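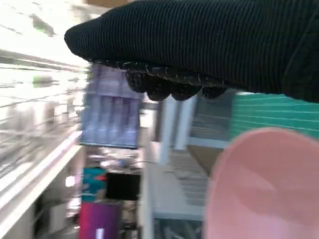
Limel 2 storage rewrite: notes after moving my base

February 1, 2024

I finished moving my main base over to Limel 2 last night. Limel is the storage mod I have used since the old server went down in October, and version 2 changes how chests are indexed. The changelog is short, so these are my own notes.

In the first version, every hopper that touched a linked chest asked the whole network for a free slot. With a small network this is fine. Mine had 275 chests, and the tick time went up every time the sugar cane farm emptied itself. The new version keeps one index per chunk and only asks the next chunk when the first one is full. Item order inside the chests is no longer preserved, so if you sort by hand you will have to get used to that or turn on the "strict" option in the config file.

Migration steps, as I did them:

Back up the world folder. Remove the old jar. Start the world once with no storage mod loaded and let it complain about missing blocks, but do not save. Quit, add the new jar, and start again. The converter runs on first load and writes its results to the log.

My log listed 2323 item stacks converted and 16 skipped. The skipped ones were all enchanted books with a custom name. They were still in the chests, but the network could not see them. Taking them out and putting them back fixed it.

Two problems remain. The first is the Vultell map overlay, which still draws link lines between chests that no longer talk to each other. It reads the old link data from the chunk and never checks whether it is current. Deleting the overlay cache does nothing. I have turned the lines off for now.

The second is villagers. A villager assigned to a composter within one block of a linked chest will sometimes stop restocking. I could reproduce this with a farmer but not with a librarian. Moving the chest two blocks away is enough.

On performance, my tick time during a full farm dump is now almost flat. I run with a render distance of 16 and did not change it between tests. The Skarnent shader pack was off in both cases, although it should not affect the server side anyway.

I have not tried the new wireless terminal. The recipe needs an item from the End, and I have not rebuilt my portal room yet. The old one is still under the cane farm, on the wrong side of a lava lake, and the bridge needs replacing first.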